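4.2 Do shoppers choose differently when lunch is put on a tray?

A good deal has been claimed for the humble tray. Since the early canteen studies it has been blamed for overeating, credited with better balanced meals and, in one trade report that we were unable to trace to any data, held responsible for a rise in sales of fruit. Our own view at the outset was that most of these effects would shrink once the shop, the hour and the price of the food were held steady. The results below give us little reason to change it.

The Rivosstead survey took in 606 lunch purchases at 13 small shops, all of them selling ready-made sandwiches, crisps and cold drinks from a counter. Five of the shops served food on a tray for eating at a side table. The rest handed it over in a bag or straight into the hand. Shops were not assigned to one group or the other; owners had made that choice long before we arrived, and their reasons (floor space, mostly, and whether there was a sink) may well bear on what their customers buy. Earlier work by Myung and Choo treats this as a minor worry. We think it is a serious one.

Taken at face value, tray shoppers bought more. They were more likely to add a second item to a sandwich, and the gap was widest between noon and one o'clock. Yazdani's reading of the same pattern in the Laketer shops was that an empty patch of tray "asks to be filled". It is an attractive idea and it has been repeated often, usually without the caution she attached to it. A sandwich does leave a lot of bare surface on a standard counter tray (Figure 3), and one can see why the argument appeals. But people who intend to sit down for lunch have more time, and people with more time buy more food, whatever it is carried on.

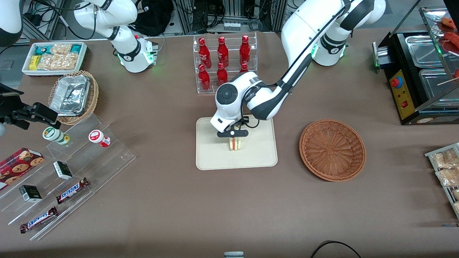 Figure 3. A small sandwich held over a cream-coloured counter tray.

To separate the two explanations we looked only at the 134 purchases where the shopper told us, before reaching the counter, that they meant to eat on the premises. Some shops without trays also have a ledge or a bench, so both groups are represented. Within this smaller set the difference in second items all but vanished. What remained was of a size that could easily be produced by a single busy shop, and when we left out the Heo Street branch, where a drink was being sold cheaply with any sandwich in November, it changed direction.

We do not claim that this settles the matter. The smaller set is thin, and the question about where people meant to eat may itself have nudged them. Štefanec has suggested to us that the effect, if there is one, should depend on the size of the tray, and that shops using a narrow tray would show less of it. That is a fair prediction and our data cannot test it: four of the five tray shops bought theirs from the same supplier, Cekska, in the same size.

Two further points deserve mention. The first is that the interviewers knew which shops used trays, and one of them, by her own account, expected to find an effect. Ha went back over the field notes and found no sign that items had been recorded differently, but a check made after the fact is a weak safeguard. The second is that we recorded what was bought and have no record of what was eaten. Claims about overeating, which make up much of the popular interest in this subject, are therefore beyond anything we can support, and we suspect they are beyond most of the studies cited for them as well.

The price results, to which we turn next, are on firmer ground, as they come from till records and do not depend on what shoppers said about their plans.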